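Kitchen News from the Hiser Street Building

The shared fridge on the Marsden side was cleaned out Thursday. Among the finds were 6 jars of mustard, all open, and a Skornine yogurt that had begun to show ambition. Unlabeled food will now go at the end of each week. Labels cost us 3 cents apiece, so please stop saving them for a special occasion.

The Brakent dishwasher is back after a $400 repair. It still does not scrape plates. Lids without containers may be claimed from the drawer until August, after which they leave us for good.
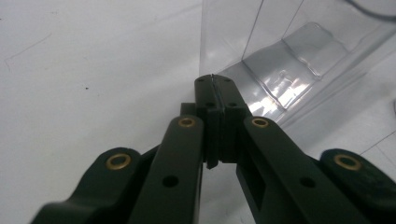
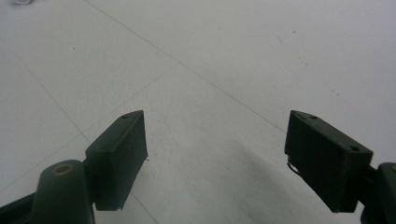
First picture: a clear plastic container on a white tabletop. Second: pale tiled floor.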